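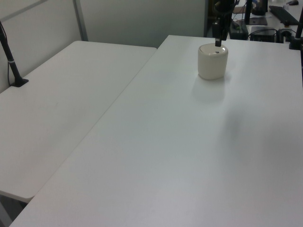
Taking the lid off a jar is a job most people do without looking. Arne Strobel has spent a good part of the past year on it.

Strobel runs the test floor at Tallus, a small company that trains robot arms to do kitchen and stockroom work. His list of chores has 34 entries. It includes folding a dish towel, sorting cutlery, putting a cup back on its shelf and wiping up a spill. Lids come near the top, and they come in several kinds: screw tops, snap tops, and the plain sort that just rests on a canister.

"People ask me when it will do the dishes," he says. "I tell them to ask me about lids first."

The hard part is contact. An arm can get to a spot above a container quickly and stop in the same place every time. After that it has to close on something small and curved, and it has to know whether it has a grip. If it comes in a few millimeters low, it pushes the container across the table. If it comes in high, it closes on air and carries nothing very carefully to the other side.

Between January and the start of summer, the Tallus team logged 1,825 attempts at lids of all kinds. On containers the system had practiced with, the success rate reached 80 percent. Strobel won't give a figure for containers it had never seen, except to say that it was lower and that he didn't enjoy presenting it.

Hiyori Ishida, who writes the control software, thinks the score matters less than what happens after a miss. A person who fumbles a lid tries again without stopping to think. Her program used to carry on to the next step as if the lid were in hand. Now it checks, backs off and makes up to 3 more tries before it asks for help.

"It's slow," she says. "My mother would take it away and do it herself."

Shop floors are further along than kitchens. At Edo, a packing firm that has tried several arms on its line, operations manager Timo Kettler has kept two of them. They load one size of tub into one size of carton. When the supplier changed the shape of the tub last spring, the arms stood idle for nine days while the grip was reworked. The people on the line had switched over before lunch.

Kettler still counts the arms as worth the money. They work the night shift, which he has trouble filling, and he no longer expects them to do anything else.

Homes don't offer that kind of sameness. Triin Kazlauskienė, who visits households to study how chores get done, says the same family may keep sugar in a canister one month and in a folded bag the next. Counters are crowded. Things get put down wherever there's room.

Her advice to companies is to pick one chore and sell that. Strobel has heard it from her more than once. He is staying with the full list for now, and the next entry on it is the dish towel.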